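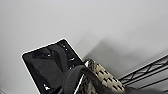 What does a bench player do for the last 42 seconds of a close game?

Mostly stands up, sits down, and gets told to stand up again. I did it for most of my career in the Sundton women's basketball league, and I was very good at it.

(Wait for the laugh. If there isn't one, go straight on.)

Start with the Teltance game. We were down 2, our point guard had fouled out, and Coach Khosravi looked along the bench for a long time. She looked at me. She looked at the water cooler. She went with a forward who had never brought the ball up in her life, and we lost by nine.

Niloufar Khosravi is here tonight, so be nice about this. She has heard the story before and tells it differently.

Next: what I did with all that sitting. I kept a notebook. Who goes left when she's tired. Which referee calls the travel in the first quarter and forgets it exists by the fourth. I filled 201 pages, some of them with grocery lists.

Mahtab Ahmadpour asked to borrow it before the Celtar playoff. She was our best scorer and had never asked me for anything except a towel. Read her the page on their center – the one who bites on every pump fake. Mahtab got her into foul trouble before halftime.

Slow down here. People like this bit.

Then the advice for the young players in the Rashti gym program. Sit next to the coach. Learn the other team's plays and say them out loud. Keep your warm-up top unzipped, in case.

Skip the part about the bus if we're running long.

Close with my free throws. 100 a night in practice, all season, and I took two in games. Made one. Hand over to Niloufar for questions.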